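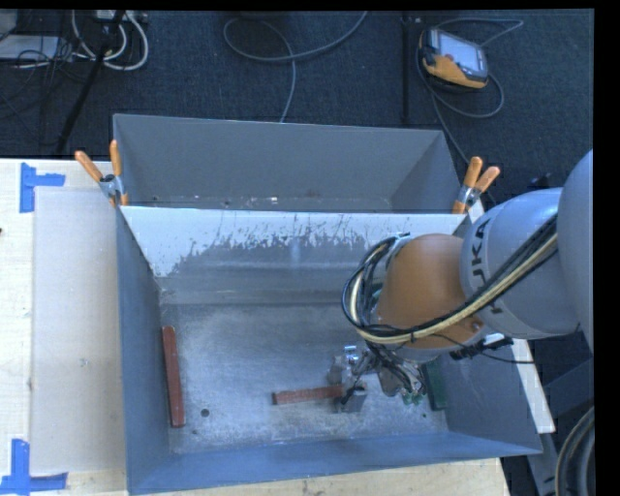 One reader wrote in after the last issue to ask why the Grurska loop shows up 880 feet longer on her phone than on the printed map. Fair question. Short answer: the track was recorded before the reroute at Clustport and the old switchbacks are still in the file.

So, new files are up. Quick notes, in a rush this week:

Grurska loop, redone start to finish. Delete the old one first or your app may keep both and draw them on top of eachother.

Clustport connector, trimmed. The old version had 3,000 track points and older handhelds choked on it. Now 2,000. Line looks the same on screen, a bit straighter in the corners by the creek.

Zúñiga spur, not fixed yet. Waypoints are fine, the track wanders off the ridge in two spots. Follow the blazes there, not the screen.

Pemivstead lot waypoint moved to the new entrance. The old gate is locked and people keep driving up to it.

If your unit says "invalid file," check that the name still ends in .gpx. Some browsers tack .txt or .xml on the end when you save. Rename it, try again, works most of the time.

Also, plenty of you are still carrying files from the first batch of 20. Those are all out of date, every one. Toss them.

Corrections welcome, send the track and teh name of the trail. Next update end of June, if the Zúñiga walk gets done.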